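Travano Steel Seed Phrase Plate

Home / Cold Storage / Backup Plates / Travano

Anyone who has held cryptocurrency for more than a season or two has had that small lurch in the stomach: where did I put the paper? You wrote your recovery words down on the card that came in the box, you slid the card into a book or a drawer or the back of a picture, and then you moved house, or the basement got damp, or somebody tidied up. The coins are still there on the blockchain, perfectly safe and perfectly out of reach. We have had a lot of letters on the subject over the years, some of them very sad, and the Travano plate is what we made after reading them.

It is a stainless steel plate, the size of a paperback novel, with a grid for your recovery words and a lid that slides over the top and closes with two screws. You mark the first 4 letters of each word, one letter to a square, using the punch that comes in the box. Four letters are enough, by the way. The standard English word list was put together so that no two words on it start with the same four, and any wallet that follows the standard will recognize the word from those alone. (If your word has only three letters, leave the last square blank. People do worry about that one!)

What's in the box

Travano plate with sliding lid
Center punch with spring action, no hammer needed
Two closing screws and a small hex key
Numbered tamper seals, sheet of 17
Practice strip in the same steel
Printed guide in English and German

Please do use the practice strip. The punch has a spring inside that lets go all at once, and the first few times you press it you will probably jump a little and land somewhere off to the side. After a row or so your hand gets used to it. Work on something solid, a workbench or a cutting board on a stone floor, and keep the plate still with your free hand well back from the tip. Most customers tell us they finish in an evening with a cup of coffee next to them, and we would rather you took the whole evening than hurried and found a wrong letter in five years' time.

Which version do I need?

The Travano Single has 12 rows and suits the shorter phrases used by many phone wallets. The Travano Double is marked on both sides, 12 rows to a side, and holds a full phrase of 24 words. If you aren't sure what your wallet will give you, take the Double. A short phrase fits on the front and you can keep the back for a later wallet, though we would ask you to label the two sides clearly.

There is also the Prokau sleeve, sold separately, a felt-lined pouch with a zipper that keeps the plate from rattling about in a safe. It isn't fireproof and was never meant to be. The steel looks after itself.

Details

Material: stainless steel, brushed finish
Weight, Single: 330 g
Weight, Double: 600 g
Finish on grid: laser engraved
Lid: sliding, two screws
Made at our Gustthorpe workshop

Price and delivery

Travano Single: $33
Travano Double: $58
Prokau sleeve: $17

Orders go out from Gustthorpe in a plain brown carton with our parcel name, Fankhauser, on the label and nothing about coins or wallets anywhere on the outside. We started doing this after several customers asked, and now every order goes that way. The card statement reads Fankhauser too, so please don't be alarmed when you see it.

Stock note, Mar 9, 2020: the Double is available now. The Single is down to the last carton and the next batch is expected in May. You can order ahead at today's price and we will send it as soon as it's packed.

A few words on keeping it safe

The plate protects your words from water, rust and forgetful paper. It can't protect them from somebody who opens the lid and reads them, so give some thought to where it will live. A bank box is good, and so is a home safe that is bolted down. Put a numbered seal across the lid and write the number somewhere else, so that you will know if it has been opened. Never photograph the finished plate, and never type your words into a website, an email or a chat window, whoever is asking. We will never ask for them, and we have no way to recover them for you.

Unused plates may be returned within 33 days. Once a plate has been punched we can't take it back, for reasons you will understand.
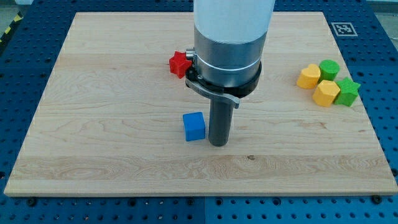 Can I fix a letter if I punch the wrong square?

A punched mark can't be removed, but you can cancel it by punching all the way around the edge of that square and then marking the correct letter in the spare row at the bottom, with the row number next to it. The printed guide shows how to lay this out so that you, or whoever inherits the plate, can still read it easily.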